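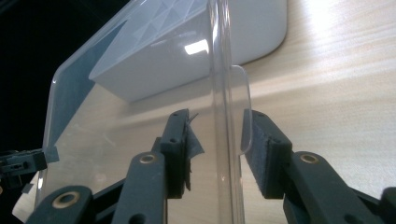

2. Storage Boxes in the Shared Study Room

Student project report, course Home and Materials
Group: Cirilo Cisneros, Karabo Naidoo, Xolani Mtshali
Supervisor: Johannes Kruger

2.1 What we wanted to know

The study room in Broswood house has many small things without a fixed place. Our question was which kind of box the students will keep using after the first week. We compared clear plastic containers with white plastic boxes that cannot be seen through.

2.2 The containers

The large container is transparent and has glossy walls. At the rim it has a flat tab with a rounded top. The white box is different: its top has raised diagonal ridges and triangular shapes. Karabo liked this pattern, but dust stays between the ridges and it needs a brush for cleaning.

2.3 How we worked

We started on 8th January. The project budget was 3700 and we spent 1421 of it, mostly on containers and labels. Ten students used the clear containers and ten used the white boxes. Each student wrote a short note every evening about what was put back and what was left on the table.

2.4 Results

The students with clear containers found cables and chargers faster, according to their notes. Two of them complained that the room looked untidy, as all the contents can be seen. In the white boxes the things were often mixed, and labels helped only when they were large. For papers we did not find a clear difference between both kinds.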